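Chapter 4
Sleep, Worry, and the Hours in Between

I used to start this chapter with a graph. My students at Presthorpe hated it, and after a few years I came around to their side, so let me start with my own bad nights instead.

One February I stopped sleeping. I'd drop off fine, then wake up at 3 a.m. with my head already running – bills, a lecture I hadn't written, something dumb I'd said at lunch. I'd lie there for 90 minutes or so doing math on how tired I was going to be. By spring I was scared of my own bed, and I teach this stuff!

What I had was a pretty ordinary case of what we'll call sleep worry. In Chapter 3 we looked at how a feeling can get hooked to a place or a time of day. Sleep worry works a lot like that. You have a few rough nights, you start watching yourself for signs of another one, and the watching keeps you up. (If you skipped Chapter 3, please go back and read at least the part on habits. I'll wait.)

We'll begin with what normal sleep looks like across a lifetime, which is messier than most people think. Then we'll get into worry itself, and why it seems so much louder at night. After that comes treatment, mostly the talking kind, with a short section on pills at the end.
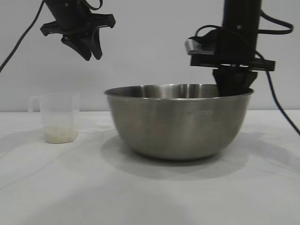

I'll lean on one made-for-class case all the way through, the Cheema file, which starts on page 211. Read it once now, quickly, and don't try to solve it. You'll come back to it after each section, and I think you'll be surprised how much your first guess moves around.

A word on keeping a sleep diary. I ask every class to do it, and every class groans. Write down when you went to bed, when you think you fell asleep, and when you got up. Guess at the times and please don't check the clock in the night – checking is part of the trouble, and we'll get to why in the section on worry.

Before You Read

Think of the last night you slept badly. What did you tell yourself about it the next morning? Jot down a sentence or two and keep it somewhere you can find it again.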